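Zukungate is a home simulation package for testing robot arms, sold as a yearly license by a small outfit called Tagle. I've kept this page going since June, when I got tired of answering the same questions by email, so forgive me if it reads more like me talking than a proper encyclopedia!

The basic license costs $400 and covers one computer. You get furnished rooms, a two-finger gripper model and a camera view that rides along with the hand. Živko Leka wrote most of the rendering side, and floors were his big obsession (he'll talk wood grain all day if you let him).

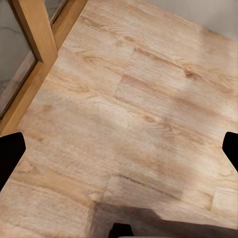
Setup took me 60 minutes, most of it downloading. After that you pick a room, drop the arm in and start sending it commands from a script or a game controller. I like the controller for poking around — it's a quick way to learn how far the wrist can tilt before you lose your bearings.

The task library has 1075 entries, and the kitchen ones get the most use in my house. Cabinets and handles are what I'd try first. Shiny surfaces are a good workout too, as a mirrored shape on a counter can fool a vision program into thinking something is really there.
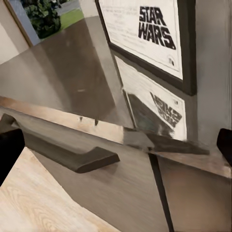

Felicidad Agbayani, who tested an early copy at Wendell, wanted more clutter in the rooms, and I'm with her on that. My other gripe is texture sharpness up close, which goes soft on my older graphics card. Tagle sells a bigger license for $2000 with shared seats, but I haven't tried it and can't say if it's worth the jump. Support answers on Tuesday mornings, so save up your questions.

Contact: Els Verhoeven | © Zukungate Notes | Back to top
This site uses cookies. Accept
Shares 60 | Comments 4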